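Moving Off the Old Phone Plan

We switched phone companies in August after eleven years with the same one. The bill had crept up to $119 a month for two lines, and neither of us uses much data. My sister-in-law Solveig Wallin had been with Ulton for a while and pays a lot less, so I went to their store after work.

The new plan is $78 for both lines. I asked three times if that included taxes. It does.
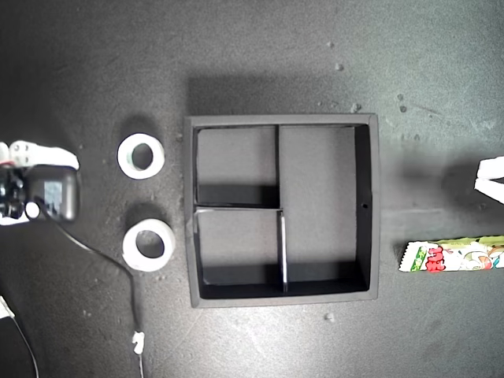
Black cable, small white connector.

The part I had dreaded was keeping our numbers. You need an account number and a transfer PIN from the old company, and the PIN is not the one you use to log in. I found that out at the counter. The clerk let me sit down and call, and I was on hold for more than 7 minutes before a man told me I could have requested it by text.

My number moved over that evening. My husband's did not.
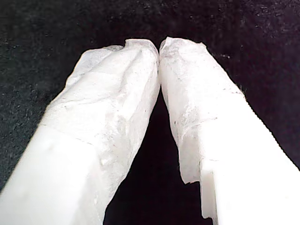 His line was still listed under his old work account, from when he was at Rustad, and the name on it was spelled wrong. It took 2 more calls to fix. If you have a line that was ever on an employer's plan, check the name before you start. I would also write down every confirmation number, as each person I spoke to asked for the last one.

Voicemail did not come with us. I had a few old messages from my mother saved, and I got them onto the computer first by playing them on speaker and recording them.
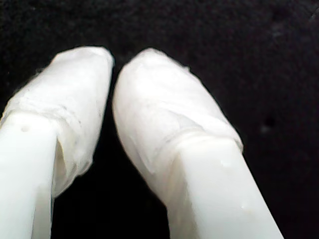 Our old phones went along to the new company without any trouble. I had figured we would be talked into new ones, but the clerk checked both and said they would work. I did buy two cases, in a matte white like the bare lower parts of those two fingers. Mine already has a blue mark on it from my jeans. The final bill from the old company came last week, and they charged us for the full month. I am going to call about that tomorrow.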